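Wutbridge Technical Program
Workplace Setup, Unit 8: Power at the Bench

Reading: Rennie handout, part 2. Bring the Sirance load sheet to lab.

8.1 Terms

A power strip is a multi-outlet extension fed from one wall receptacle. It adds outlets, but the circuit capacity stays the same. Every device on the strip draws through a single supply cord, and the rating printed on the strip applies to the sum.

8.2 Load

Add the wattage of all devices before plugging in. Worked figures for the Arine bench:

Soldering station: 70 W
Heat gun and bench heater together: 2795 W
Total: 2865 W

At 120 V this is 23.9 A. A 15 A strip cannot carry it. Move the heater to a separate circuit and recalculate.

8.3 Placement

1. Set the strip at a corner of the work surface, outlets facing up.
2. Keep the middle of the surface clear for the work.
3. Route cords toward the nearest edge – never across the working area.
4. Bundle slack loosely. Do not coil a cord tightly under load; heat builds up inside the coil.

White plug in a white multi-outlet strip at the upper left corner, with the bundled cables leading off toward the top edge; the surface is also white.
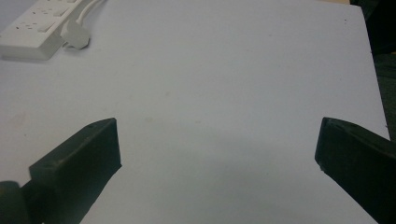

8.4 Checks before use

Plug fully seated, no blade visible.
Cord jacket free of cuts and flat spots.
No second strip plugged into the first.
Switch off at the strip before changing tools.

Problems 1 and 2 are due at the next lab. Show units on every line.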